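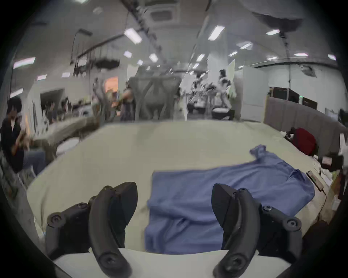 Blue cloth on the table.

Laundry and Linen Assistant, part-time
Kendau Guest House, Gutthorpe

We need someone to wash, fold and put away linen from April. Shifts start at 9.30 am and include some public holidays. You must be able to stand for long periods and lift full bags. Experience is handy but we will train you. Uniform and parking supplied.

Send a short letter and the names of two referees to Pejman Shojaei, PO Box 919, Gutthorpe. Please quote job number 3477.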